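About Plultomov

Plultomov is an independent college of further education offering evening and weekend courses to adults. It was founded in 2000 as a language school and now teaches languages, bookkeeping, drawing, computing and horticulture. In the last academic year 2847 learners enrolled, of whom 2238 studied part time.

The college occupies two buildings. Bozkurt House contains the main reception, the library and most of the teaching rooms. The Nevolo Building, a short walk away, is used for art and computing, and has its own entrance and cycle store. 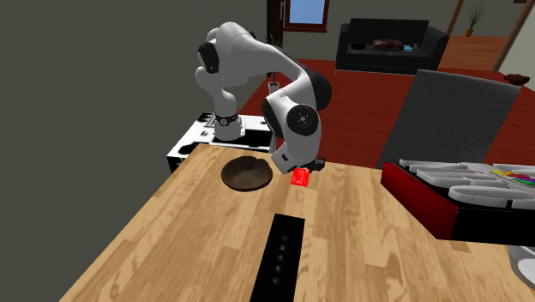
Computer-rendered view: a white robot arm and a red cube on a light wooden table.

Courses run in 4 terms, the first of which begins in October. Most classes meet once a week for two hours. Learners who complete a full course receive a college certificate, and those wishing to sit an outside examination may do so at the college by arrangement with the examinations office.

Fees are set each spring. Help with the cost of study is available through the Plukaleo Fund, which also pays for books and travel in certain cases. Applications to the fund are treated in confidence - forms may be collected from reception or requested by post.

The college is governed by a board that meets once a term. Minutes are kept in the library and may be read during opening hours.

Page last reviewed: Saturday, January 6, 2024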